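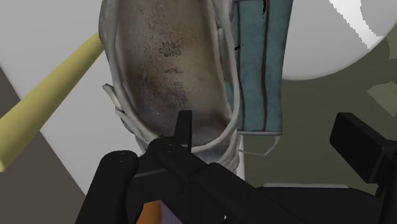
The Jultstead Walking Society was formed in April with a simple purpose, namely to record every public footpath within the parish before the new road is laid. I serve as its secretary, and I set out on this page, from time to time, matters which do not belong in the minutes. The subject for this month is footwear. A light grey sneaker with white laces may be perfectly serviceable on pavement, but once the insole has become as mottled and speckled as this one, with its printing too small and blurred to read, members are respectfully advised to consider replacement before attempting the longer routes.

The survey itself is proceeding well. Bernadette Dunleavy has completed the river section and reports that the stile behind the old mill has been repaired. Everett Dvorak has walked the eastern boundary twice and disputes the position of the gate shown on the county map. His letter on the question has been forwarded to the relevant office, and a reply is awaited.

To date 188 separate stretches of path have been entered in the register. Entries should give the start, the finish, the surface and any obstruction. Remarks on the weather are welcome but should be kept to one line.

I walked the ridge path myself at seven in the morning and found it in good order as far as the quarry. Beyond that point the brambles have taken over, and I was obliged to turn back. Ha-neul Seo has kindly offered the loan of a pair of long-handled shears.

Members who still hold blank survey sheets are asked to return them to me by the end of the month.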